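Droro Handheld Gripper Pair, with jaw return spring kit (revision after the November fault)

Product code: Droro 1122
Sold as: pair, left and right
Maker: Flernia
In stock: yes, the spring kit is also sold alone

Overview

The Droro is a pair of handheld grippers for recording hand work at a table. One person holds one gripper in each hand and does ordinary tasks with it, and the recording is later used to teach a robot arm the same movements. Each gripper has two finger jaws, a marker plate on the top side and one cable. No robot is needed during the recording.

This page was changed after a fault was found in the jaw return spring. If you bought your pair before the revision, please read the whole page before you use it again. We are sorry that it is long. We preferred to write down everything we know at this moment.

What went wrong

In November we received a message from a workshop where a right gripper did not open after the trigger was released. The operator had a cup between the jaws and could not put it down. He pulled it out with his other hand, the jaws closed quickly behind it, and the skin of one finger was pinched. It was a small injury, but it was an injury, and we do not want to call it something else.

Iveta Beneš opened the returned gripper on our bench. The return spring had jumped off its post and was lying against the inner wall of the housing. In this position the spring does the opposite of its job. It holds the jaws together, and when the object is taken away they close with more force than the operator gives by the trigger.

We then tested more grippers from the same delivery. The hook of the spring was bent too open by the supplier, and after many short movements it can climb up the post. Long, slow movements are less of a problem. Tasks with thin objects are the worst, as the jaws stay nearly closed and the spring is under tension the whole time.

Which grippers are affected

Look at the number engraved under the handle. Numbers from 400 to 500 have the old spring. All others have either the older, thicker spring, which never gave us this problem, or the new one. The left and the right gripper have separate numbers, so please check both. It is possible that only one of your pair is affected.

How to notice it early

The trigger comes back slower than before, or with a small click in the middle of the way.
The jaws do not open to the full width.
There is a scratching sound when you shake the gripper near your ear.

If you notice one of these, stop the recording, put down the object on the table, disconnect the cable and do not try to force the jaws with a screwdriver. In one case the customer did this and broke the jaw carrier, and the repair was then more expensive than it had to be.

The tasks where we see it most

Table setting is a typical job for the Droro, and also the job which brought us most of the returned springs. A spoon has a narrow handle, it must be held firmly, and the operator often turns it upright over the plate before putting it down. The other gripper waits open until it is needed. We now use such a task for our own check of the right gripper after repair. 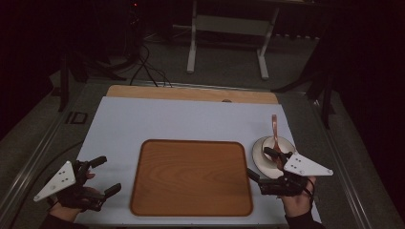 Přemysl Kratochvíl wrote to us that the click came in his pair before anything else, and that he would put it first in the list of signs. He had used the grippers for cutlery only, and the left one stayed good while the right one became slow. He also asked for the trigger to be made softer, so that people do not squeeze so hard on thin handles.

We have put the click higher in the printed sheet, which comes in the box. The softer trigger is not ready yet. We tried one, and with it a heavier object was slipping, so it needs more work.

What is changed in this revision

The new spring has a closed hook. It cannot leave the post without being cut.
The post has a small collar on its end.
The inner wall of the housing has a rib, so a broken spring stays on its own side.
The marker plate, the jaws and the cable are the same as before. Your old recordings and your calibration stay valid, but please check the calibration if the housing was opened.

Ľubomír Čierny ran the new spring on our test stand for 40 hours without a stop. After that we opened the gripper and the hook was in its place. We continue with this test and will change the text here if we find something.

Changing the spring yourself

You need a small cross screwdriver and tweezers. Wear safety glasses, the spring can fly out.

1. Disconnect the cable.
2. Open the housing from the side without the marker plate. Do not loosen the marker plate.
3. Hold the spring with the tweezers and take it off the post.
4. Put the collar on the post and then hang the new spring. The closed end goes first.
5. Close the housing and tighten the screws by hand only.
6. Press and release the trigger slowly, then quickly. The jaws must open to the full width every time.

Customers who do not want to open the gripper can send it to our service in the Vaněk building. The repair is free for the numbers listed above, and so is the return shipping. Please pack the jaws in the open position, if they still open.

In the box

Left gripper and right gripper, new spring already inside
Two cables
Spare finger pads in black colour
Printed safety sheet
The spring kit alone contains two springs, two collars and the sheet.

Works together with

Drondum recording software. The new version shows a warning when the jaw opening after release is smaller than at the start of the session. It is a help for the operator, and it does not replace the check by eye. Older versions of Drondum also work with the revised grippers, but without the warning.

Safety notes

Keep fingers of the other hand away from the jaws, also when the trigger is released.
Do not hang the gripper by its cable.
Do not use knives or glass objects with a gripper from the affected numbers until the spring is changed.
For children's programs at schools or science centres, please ask us first.

Questions about the fault go to Boris Hrubý in service, and questions about orders to Bořivoj Vlček. Please write the engraved numbers of both grippers in your message.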